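絡み合った細線状物体の把持計画：認識から開口幅指令まで

本稿では、数珠状の紐や鎖のように、形が定まらず互いに重なり合う物体を容器へ移す作業について、認識部と計画部の設定手順を示す。対象は制御ライブラリ「Macapagal」を導入済みの利用者とし、環境構築については別稿「Eturgate 設定の手引き」を参照されたい。

手順1　データの区間分割
記録した動作列を、接近、把持、持ち上げ、解放の各区間に分割する。区間の境界は指の開口幅の時系列から求める。開口幅の変化が止まった時点を境界候補とし、前後の画像を確認したうえで確定する。両手で作業した記録では、左右の列を個別に分割した後、共通の時刻軸に揃えること。左右を先に結合すると、片手が静止している区間が誤って把持と判定される場合がある。

手順2　領域の抽出
物体ごとのマスクを作成する。真珠の首飾りのように同一形状の粒が連続する物体は、粒単位の検出結果を連結し、一本の曲線として扱う。曲線が交差する箇所では、上側の紐にのみ把持候補を置く。布の柄が物体と似た輪郭をもつ場合、色のみによる分離は避け、奥行きの差を併用する。

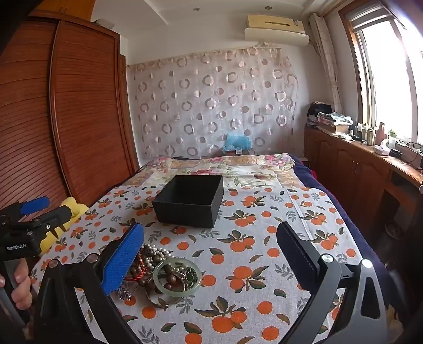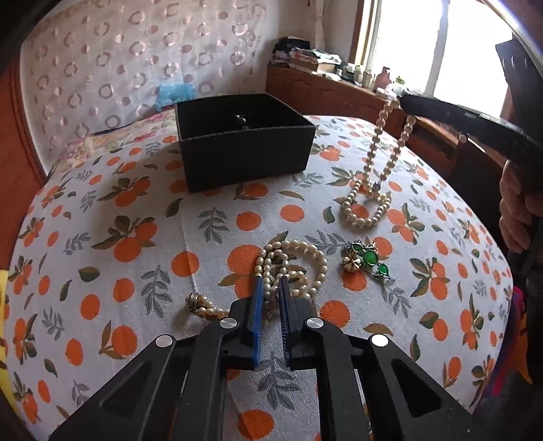
いずれも果物柄の布の上に装身具と蓋のない黒い箱を配した作業例

執筆：パスカル・グルーベ（Pascal Grube）
査読：ヴラスタ・ゴロブ（Vlasta Golob）
Rarkport 技術文書室　12月改訂

手順3　把持候補の評価
候補点ごとに、接線方向、周囲の空き、紐の重なり数の三項目を算出する。指は接線に対して直交する向きで進入させることを原則とする。翡翠色の腕輪のような剛体の環が山に含まれるときは、環を先に取り出す順序を既定とする。環に紐が通っている状態では、持ち上げに伴って山全体が移動するおそれがあるため、重なり数が2以上の候補は順位を下げる。

一回の計画で生成する候補数の上限は200とする。上限値は設定ファイルの candidate_max で変更できるが、増やした場合は計画周期への影響を必ず測定すること。

手順4　開口幅指令の生成
接近時の開口幅は、対象の推定幅に余裕量を加えた値とする。指先が隣接する物体に触れると予測された場合は、余裕量を段階的に減らし、それでも干渉が解消しないときは次順位の候補へ移る。閉じ動作では位置指令と力の上限を併用する。粒の間に指が入ると推定幅と実測幅に差が生じるため、差が許容値を超えた時点で動作を停止し、認識からやり直す。

手順5　持ち上げと解放
紐状物体は把持点から下方へ垂れる。経路計画では垂れ下がり部分を仮想の円柱で近似し、箱の縁との干渉を判定する。解放位置は箱の開口中央を既定値とし、末端が縁を越えたことを画像で確認してから指を開く。末端が布に接したまま水平移動を開始すると他の物体を引きずることがあるので、上昇の完了を移動開始の条件に含めること。

手順6　学習と検証
方策の学習には、分割済みの区間を4,000件以上用意することを推奨する。検証用の区間は同じ収録回から抽出せず、配置と照明の異なる回から選定する。窓からの外光が強い収録回では露出の飽和により奥行き推定が欠落しやすい。欠落画素の割合を記録し、基準を超えるものは評価から除外のうえ、除外理由を台帳に残す。

既知の制約
小さな宝石の付いた指輪など、光沢の強い小物については把持点の推定が安定しない。現行版では手動で注釈した候補点の併用を認めている。注釈形式は Susach 形式の第2版に準拠し、旧形式の記録は変換ツールで移行した後に読み込むこと。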